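How Does a Robot Decide Where to Put Its Hands?
Marilon Learning Pages: Robots and Software

When you pick up a cup, you do not think about your shoulder, your elbow and your wrist. Your brain takes care of them. A robot has no brain like yours, so people write software to do that work. Software is a set of instructions that a computer follows.

At Marilon, Noemi Greco and Tetteh Opoku write software for robots with two arms. They divide the work into parts, and each part has its own name.

Perception

Perception means finding out what is nearby. A camera picture reaches the computer as a very long list of numbers. The perception software searches those numbers for edges, colors and shapes. It then makes a guess: this may be a cabinet, and it may be this far away. The guess comes with a score. If the score is below 85 out of 100, the Marilon software looks again before the arms are allowed to move.

Planning

Planning means choosing a path. Suppose a robot must reach the front of a cabinet that stands near a stove. The straight path might knock an elbow against the stove. The planning software tries many paths inside the computer and throws away every path that would cause a bump. With two arms there is more to check — the arms must also stay clear of each other.

Control

Control means following the path. Each joint has a motor, and the software tells each motor how far to turn. Many times every second, it compares where the arm is with where the arm should be, and it corrects small mistakes.

Practice in a Simulator

New software makes mistakes, and a heavy arm can break things. For this reason the team begins in a simulator called Coltik. A simulator is a pretend world inside a computer, something like a video game. The table, the furniture and the robot are all drawn by the computer. If an arm hits the table, the programmer presses a key and starts again. 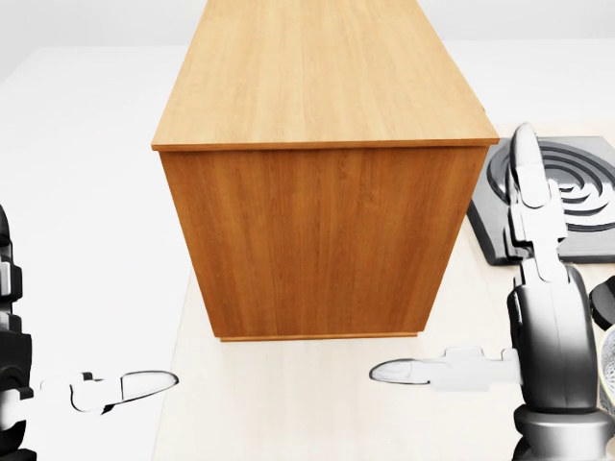

Zuweira Quartey checks the software after each change. She moves the furniture in the simulator to a new place and runs the same task five times. When a run fails, she writes down which part made the mistake: perception, planning or control. The programmers read her notes before they change anything else.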